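Search this site
Go

Plultton Hand Comparison

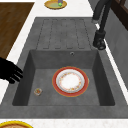
The Plultton Hand Comparison is a program of tests in which robot hands and grippers are tried on the same set of household tasks, first in simulation and then on a physical bench. It is run by the Kuipers laboratory in the town of Etport and takes its name from the Plultton building, where the first bench was set up. The program is best known for its sink tasks, in which a hand must reach into a kitchen basin and lift out dishes of different sizes and materials.

Background

The Kuipers laboratory began work on household handling after a series of warehouse projects. Its engineers had found that results from box and bin picking were of little use in judging how a hand would behave in a kitchen. Dishes are thin at the edge, smooth, and often lie flat against a hard floor. A sink adds walls on all four sides, which limit the angles from which an arm can approach.

The plan for the program was written by Benoît Masson, who served as its first technical lead. His outline called for every hand to be mounted on the same model of arm, driven by the same controller, and given the same starting positions. The first version of the rules was published on Jun 4, 2019. A revised version followed in August of the next year and added rules on camera placement.

Simulated stage

Each hand is first tested in a computer model of a kitchen. The model includes a sink with a drainboard, a faucet and the surrounding countertop. Dishes are placed in the basin and on the counter according to a numbered list of layouts, of which there are 349 in the current version. Many layouts pair a large flat item with a small upright one, such as a dinner plate and a small glass. The two call for different grasps, and a hand that does well with one may do poorly with the other.

The simulated stage serves two purposes. It removes from the schedule any hand that cannot clear the rim of the basin without contact, and it gives each team a chance to correct errors in its control software before bench time is used. A hand must complete 260 of the layouts to move on to the physical stage. Teams may repeat the simulated stage as often as they wish, but only the last complete run is recorded.

Clear glass is handled as a separate case. In the simulation, the position of a glass can be supplied directly to the controller, or it can be estimated from the rendered camera view. Results under the two conditions are reported in separate columns. The gap between them is used as a measure of how much a system depends on its cameras.

Physical stage

The bench at the Plultton building holds a sink unit set into a counter, with an arm mounted to one side. Dishes are placed by hand using a printed template. Each hand is given 70 attempts, divided evenly between plates and drinking glasses. An attempt is counted as complete when the item has been lifted above the rim, carried to the drainboard and released without falling. Attempts in which the hand touches the faucet are recorded as contacts, even when the item is delivered.

The bench is run with a dry basin in the standard test. A second test with standing water was drafted but has not been adopted. Members of the laboratory disagreed on how the water level should be set and on whether hands without sealed joints should be excused.

Types of hand tested

The hands entered in the program fall into three groups. Parallel grippers have two flat fingers that close toward each other. They are simple to control and have given steady results on the rims of glasses, but they have difficulty with a plate lying flat on the basin floor, where there is little room to pass a finger under the edge. Suction grippers can lift a flat plate from its center, although raised patterns and curved surfaces reduce their hold.

Multi-fingered hands, with several jointed fingers, form the third group. They can slide one or more fingertips under a rim while the others steady the item from above. They are also the widest of the three, and the walls of a basin restrict how far the fingers may be spread. In the first full round, the Suslow hand, a multi-fingered design, completed more plate attempts than any other entry. It was also the slowest, and recorded a higher number of wall contacts than either parallel gripper.

Cameras and controllers

Camera placement was left to the individual teams under the first rules. Some mounted a camera at the wrist, while others used a fixed view from above the sink. The wrist camera gave a closer view of the rim but was often blocked by the fingers during the final part of the approach. The revised rules require both positions to be tested, with the same controller settings in each case.

Two methods of control are permitted. In the first, an operator guides the hand remotely and the motion is recorded. In the second, the hand moves under its own software. Recorded motions from the first method may be used to prepare the second, and the laboratory holds 1753 such recordings in its archive.

Reception

The program has been used by several smaller laboratories as a guide for their own benches. Criticism has centered on the narrow range of items. Cutlery, which is common in real sinks, is not included, and bowls appear only in the optional layouts. The Kuipers laboratory has stated that cutlery will be considered once a reliable method of placing it has been agreed.

See also

Robot end effector
Grasp planning
Remote manipulation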